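Moving the rain gauge, and what I learned from two years of bad numbers

4 min read

I have kept a rain gauge in the backyard in Bellton for a little over two years. It is the plain manual kind, a clear tube inside a bigger tube with a funnel on top. I read it at 7 in the morning and write the number in a notebook. Later I type the month into a spreadsheet.

For most of that time my totals came in lower than the station out at Moser, which is the closest one that reports online. I put this down to the ridge. Storms come over the ridge from the west and Moser gets them first, so it made sense to me that they would catch more. I even said so on this blog, in a post I have now gone back and corrected.

The ridge may have something to do with it, but the bigger problem was my fence. I had the gauge on a post right next to it, on the downwind side, because that was where the post already was. When rain comes in at an angle the fence keeps part of it off the gauge. In a straight-down summer shower I matched Moser pretty well. In a windy fall storm I was way under.

The usual rule is to keep the gauge at least twice as far from an object as the object is tall, and farther if you can. My fence is six feet, so twelve feet minimum. I measured from the base of the fence out into the yard and marked a spot at 19 feet, which was as far as I could go without getting too close to the maple on the other side.

I set a new post in March. It is a four-by-four with the top cut at a slant so drops don't splash off it into the funnel. The rim of the gauge sits a couple of inches above the wood. I checked it with a level both ways, and I check it again when the ground thaws, since posts move around here.

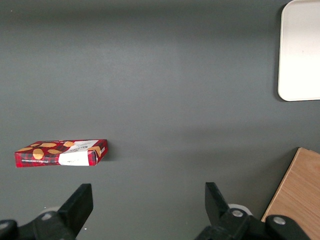 Page last changed: April

I left the old gauge on the fence for a while so I could compare the two. Same model, same reading time. I got 14 rainy days out of it before I took the old one down. On the calm days the two were within a hundredth or two of each other. On the windy days the fence gauge was low every time, and the worst one was an overnight storm where the new post had 1.15 inches and the fence had 0.88. I had been writing down numbers like that 0.88 for two years.

I thought about going back and adjusting the old records, and decided against it. I don't have good wind readings for those days, so any correction would be a guess. What I did was add a column to the spreadsheet that says which post the reading came from. If I make a yearly chart I draw a line where the move happened.

I also own an electronic gauge, a Fasent, which sits on the shed roof and sends its readings to a display in the kitchen. It is handy for knowing how hard it is raining right now. I don't use it for totals. It reads low in heavy rain, and one time it read zero all day because a spider had built in the funnel. I clean it out every couple of weeks in the warm months now.

Snow is a separate matter. In winter I take the funnel and inner tube out and let the snow fall into the big tube, then bring it in, melt it and measure the water. Wind is even harder on snow than on rain, so I expect the new spot to make more of a difference there. I won't know until next winter.

The forecast page I use most, the Tandivside one, has a box for backyard reports. I stopped sending mine in while I was sorting this out. I have started again with the new post -- the first report I sent was a trace.

Next job is the thermometer. It is mounted on the north wall of the garage, and on clear afternoons I think it is picking up heat from the driveway. Last July it showed 115 one afternoon, and it was hot, but it was not that hot.

Comments (4)

ridgerunner: I have the same trouble with a hedge. Every year it grows and every year my totals drop. Never put the two together until I read this.

pmk: Did you set the post in concrete or just tamp it?

Blog author: Tamped gravel. I wanted to be able to move it if the maple gets bigger.

wetfeet: For the thermometer, get it over grass, five feet up, with a proper shield. Mine dropped four degrees on sunny afternoons when I moved it off the wall.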